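Visit report: open lab day at Dunholm, hand-held gripper comparison

The open day ran in two halves, with a safety talk and a tour of the arm cells before lunch and bench sessions after it. I skipped most of the tour, having seen the same cells in February, and went to the cloth handling station, where hand-held grippers were being tried on small fabric pieces. Our own group has to choose a gripper for soft goods this year and cloth is the part we know least about.

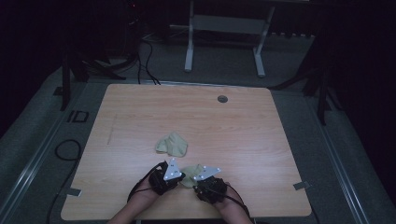
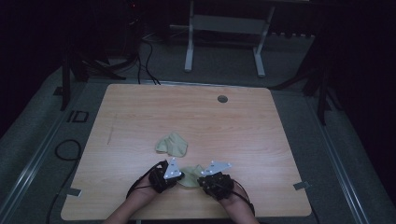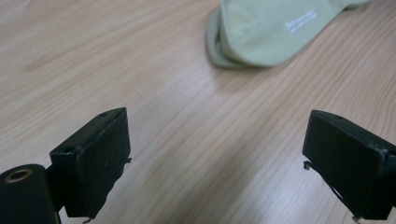

Two finger sets were on offer during the afternoon. The Ustska set is a flat pad on a rigid block. The Sarnico set has a thin compliant tip that bends inward under load. Both fit the same hand unit, and a change takes a hex key and a few minutes. Visitors could book a slot of 21 minutes, which was enough for one set but tight for both.

I started with the Sarnico fingers. Picking up a single edge of cloth was easy with them. The tip slides under a fold without pushing it away, and the trigger force needed is low. The weak point is pull. When I stretched a piece between left and right hands, the tip rolled and the cloth crept out, more on the left side than the right. I repeated it with a firmer squeeze and got the same result.

The Ustska fingers behave the other way around. Getting hold of one layer needs a steeper approach angle and some patience, and twice I closed on two layers when I wanted one. Once closed, the pad holds. I could drag, shake and fold without losing the corner. For folding work I would take this set and accept the slower pickup.

The station's log from the previous week listed 416 grasp attempts with the two sets combined. Of the failures, 61 were marked as double layer and 42 as slip. The log did not split these by finger set, so the figures are of limited use for a comparison. I asked whether a split version existed and was told it would be added to the handout. My copy does not have it.

Some notes on the hand unit itself:

Trigger travel is long. After 15 minutes my index finger was tired.
The wrist strap matters more than I expected. With it loose, the unit tips forward and the fingertips meet the table at the wrong angle.
Cable routing along the forearm is acceptable, but crossing the hands pulls on it.
There is no detent at the fully open position, so the opening width varies from one grasp to the next.

The last session I attended was on controllers. Chareonsuk showed a small unit that reads both hands on one clock and stores the opening width with each sample. The width trace was clean at slow speed. At fast closing there was a visible lag on the display, which the presenter put down to the screen refresh. I would want to see raw data before accepting that.

Price lists were not available for either finger set. Dunholm lends evaluation kits for four weeks, return shipping at the borrower's cost. I have put in a request for the Ustska fingers and one controller, and will run them on our own towels and sleeves with the strap tightened properly from the start.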